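Substitute Teaching at Clandport Schools: Common Questions

Do I need a teaching license?
No. You need 45 college credits and a state substitute permit. The permit takes a few weeks, so apply by July if you want to start when school opens.

What does it pay?
A full day is $85 and a half day is $45. Long-term jobs are paid at a higher rate from the first day.

How do I pick up jobs?
Open jobs are posted in Fudon, our online system. Most go up by 6 p.m. the evening before. You can set it to show only the schools and grades you want.

What if there are no lesson plans?
Ask the office first. Every teacher at Maldonado Elementary and Grutness Middle keeps a folder with two days of backup work.
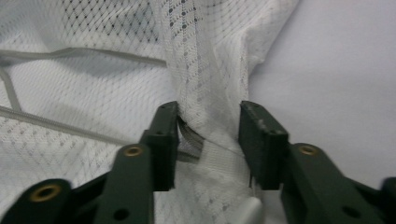
Yupin Kaewmanee writes that she gets to the building 20 minutes early, reads the seating chart twice, and leaves the teacher a short note on what the class did and did not finish. She adds that the note is what gets her asked back.

Can a teacher request me by name?
Yes. Teachers can add you to a preferred list, and you will see their jobs before other subs do.

Can I cancel a job?
You can cancel in Fudon until 5 a.m. on the day of the job. After that, call the school office directly.

Who do I call about a paycheck?
Call the district payroll desk at extension 277. Have your job numbers ready.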